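Cleaning a small plush penguin, black and white with yellow feet, can it go in the machine??

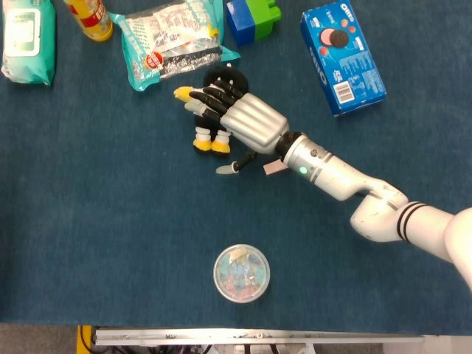

5 min read

Asked by Nidia Bedoya, 06/07/2018
Stultero Help > Home > Washing and cleaning
Viewed 1,592 times

Hi all, quick one as I need to sort this before my niece comes back to stay. Small penguin, soft toy, mostly black with white on the body, yellow beak and yellow feet. No washing label left on it, it was cut off years ago by my sister who cuts off all labels. So no idea what it's made of or what's inside.

It's not filthy. Sticky on one side of the head (juice I think) and it smells like the bottom of a bag. Also it lives on our craft table, which has dark blue carpet on top, and picks up blue fluff from it all the time. Mostly on the white bits, obviously.

So what I want to know:

Can it go in the machine? Mine is a Visser, old one, lowest it does is 30 and there's no proper hand wash cycle, just "delicates" which still spins fairly hard.

Will the black run into the white? Or the yellow? This is my main worry. I did a panda in December on a normal wash and it came out a grey panda. Niece noticed straight away.

Are wet wipes ok on the sticky patch in the meantime, or do they leave something behind? There's always a packet on the table so that's what I grab. Tried one on the back of the head and it felt a bit tacky after, but maybe that was just the juice moving about.

And how do you stop the fluff. The carpet is glued down so it's staying, before anyone says take it off.

Thanks in advance, sorry for the long post, typing on my phone

3 answers

Answer 1
Gilang Mangundap

just put it in a pillowcase and tie a knot, 30 degrees, done. Have washed loads like this never had one die on me

Answer 2 (marked as most helpful)
Catríona Madigan

I wouldn't machine it till you know about the dye. Black on white is the worst combination, and after the panda I'd be careful. Takes two minutes to test.

Dye test. Cold water on a white cloth or a bit of kitchen roll, wring it out, press it on a black part somewhere out of sight, underneath or round the back. Hold it there for a minute, don't rub. Look at the cloth. Then the same again with a drop of whatever you'll wash it with. Then do the yellow, on one foot. If anything comes off on the cloth it's surface cleaning only and keep the water off the joins where black meets white.

Also have a feel for what's inside. Squeeze it all over. Soft and springy is ordinary stuffing, fine. If the bottom feels like sand or little beads then don't soak it, some of those take for ever to dry and a few go mouldy. Anything hard in the middle could be a squeaker or a sound box. Sound box, no soaking at all.

If the cloth was clean, wash by hand:

Bowl of cool water, small squirt of Mollilus or any liquid for woollens. Not powder, it gets stuck in the pile and you'll never get it out.
Dunk, squeeze, dunk, squeeze. No wringing, it'll twist the seams.
Soft toothbrush on the sticky side of the head, go with the pile.
Rinse until the water's clear, then once more.
Roll it up in a dry towel and lean on it. Quite hard. Then a second dry towel.
Straight on to drying, don't leave it sat in a heap damp, because that's when black creeps into white even if it passed the test. I think that's what got your panda, more than the wash itself.

Drying: out of the sun, somewhere with air moving, turn it every few hours. Mine take a day and a half, sometimes longer. Not on the radiator. When you think it's dry give it another night, the middle is always last. Then brush it up with the toothbrush (a dry one!) or it goes flat and matted looking.

Wipes. Ok for a quick go over but yes, they do leave a film, most have some kind of lotion in them and it catches dust. Your tacky feeling is probaly that. If you use one go over the same place afterwards with a cloth and plain water. And not the antibacterial ones on the beak and feet, I had a yellow duck go blotchy from that.

Fluff. Damp rubber glove, stroke it one way over the toy, it balls up and you pick it off. Sticky roller works too but it pulls at long pile. For the table, the fluff is coming off the carpet so do the carpet. Hoover with the upholstery nozzle, both directions. Cheap carpet sheds a lot at first and then calms down.

Comments on this answer

Nidia Bedoya: brilliant thank you. Squeezed it, soft all the way through, nothing hard. Will do the cloth thing tonight

Arnulfo Huamán: second the bit about towels. I skipped that with a rabbit and it dripped for two days and dried with a tide mark round its middle

Nidia Bedoya: update. White cloth clean on the black, clean on the yellow foot, both times. So hand wash it is. Is fabric softener ok in the last rinse?

Catríona Madigan: I'd leave it out, same film problem as the wipes. Spoon of white vinegar in the last rinse if it still smells, then rinse again

Answer 3
Wing-yan Mak

Agree with most of the above, but going to stick up for the machine a bit. If it passes the cloth test and has plain stuffing then delicates at 30 in a proper mesh bag is fine, I do ours in a Zurkus one with a zip. Pillowcase works but the knot came undone on me once and I had stuffing in the filter. Put a couple of towels in with it so it isn't banging round on its own. Check the seams first, specially where the feet and beak join on. Any loose thread, sew it before not after.

One of those colour catching sheets in there too. They're cheap and if it comes out grey at least it's the sheet and not the belly.

If your spin can be turned down, turn it down. On my old one you held the button in while turning the dial, no idea about a Visser.

For smell only, with no dirt: bag, bicarb, shake, leave overnight, brush off outside. It does show up on black though so you'll be brushing a while. I'd do it before the wash.

With the carpet table, could you just lay a tea towel or a bit of felt down where the toys sit? We've got something similar for puzzles, and a cloth on top stopped the fluff.

Comments on this answer

Nidia Bedoya: tea towel. why did I not think of that. Going to do it by hand this time, bit scared of the spin still

Gilang Mangundap: double knot

31 people found this page useful
Related: Getting felt tip out of a soft toy / Yellowed white fur, any hope? / Glued carpet on a table top, how to clean edges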